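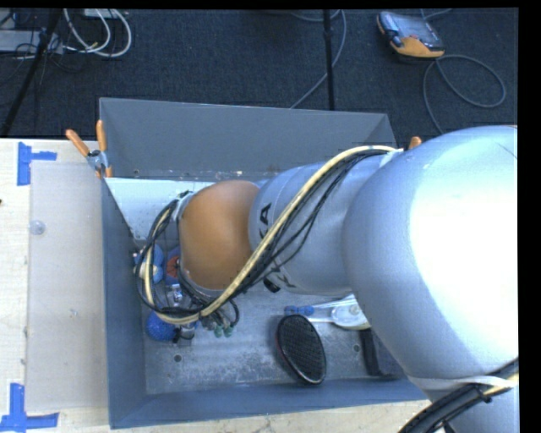 Rocío Montes me escribió anoche que congelar el pan es de cobardes y que el pan duro se come duro, como en casa de su abuela. Y claro, me he levantado con ganas de hilo. Va de pan de verdad, de masa madre, y de cómo dejé de tirar media hogaza cada semana.

Empiezo por lo mío: vivo sola, hago una hogaza grande porque las pequeñas me salen tristes, y al tercer día aquello servía para calzar una mesa. Así llevaba desde enero. Una vergüenza.

Lo primero que cambié fue la harina. Compraba la que pillaba en el súper y ahora uso la de Ibarra, que es el molino que queda yendo hacia el pueblo de mi madre. Mezclo con un poco de centeno y la miga aguanta húmeda un día más, a veces dos.

La receta, que me la pedís siempre: 500 gramos de harina, 9 de sal, el agua a ojo (ya sé, ya sé, no me matéis) y un buen cucharón de masa madre. Amaso poco. Pliego cuatro veces mientras recojo la cocina y a la nevera hasta el día siguiente.

Mi masa madre se llama Nenero, por cierto. Tiene nombre desde que se salió del bote y me dejó la balda de arriba hecha un cuadro. Huele a yogur cuando está contento y a quitaesmalte cuando me olvido de él una semana.

Ahora, lo del congelador. Dejo enfriar el pan ENTERO, hasta el centro, y eso son horas. Si lo corto templado se me queda la miga como chicle. Luego rebanadas, no muy finas, y a la bolsa con papel entre medias para que no se peguen.

De ahí al tostador directamente, sin descongelar. Rocío, te lo juro, hazlo una vez y me cuentas.

Me preguntan por la panera. Tuve una de esas de tapa que cierra a presión y me criaba moho en dos días. La regalé. Ahora el pan que voy a comer hoy y mañana está boca abajo sobre la tabla con un trapo por encima, y listo.

El trapo tiene que ser de los viejos. Los nuevos sueltan pelusa y luego vas masticando algodón.

Otra cosa, el horno. El mío es un trasto que en el mando pone 230 y a saber. Me compré un termómetro en Brokel y resulta que iba casi 77 grados por debajo en la parte de la puerta. ¡Setenta y siete! Todos esos panes pálidos y yo echándole la culpa al pobre Nenero.

Desde entonces precaliento una hora con la olla dentro. La factura duele, pero aprovecho y meto después unos pimientos o unas manzanas con el calor que queda.

¿Y si ya se ha puesto duro? Pues sopa de ajo, migas o torrijas, en ese orden según lo triste que esté el día. Para las torrijas casi prefiero el pan de masa madre al de molde, la acidez con la leche y la canela queda buenísima. En esto sé que voy a tener pelea.

El pan rallado lo hago con las cortezas, bien secas, y un diente de ajo en el bote. Las croquetas de mi hermano son otras desde que le paso botes.

En Notness, el foro donde aprendí casi todo, había un hilo con unos 108 mensajes discutiendo si se puede revivir una barra mojándola y metiéndola al horno. Se puede. Pero te la comes en el momento, que a la media hora es una piedra otra vez.

Mañana pruebo con nueces y pasas, que tengo un paquete abierto desde Navidad. Si alguien sabe cómo evitar que las pasas de fuera se me quemen, que lo ponga por aquí, porfa.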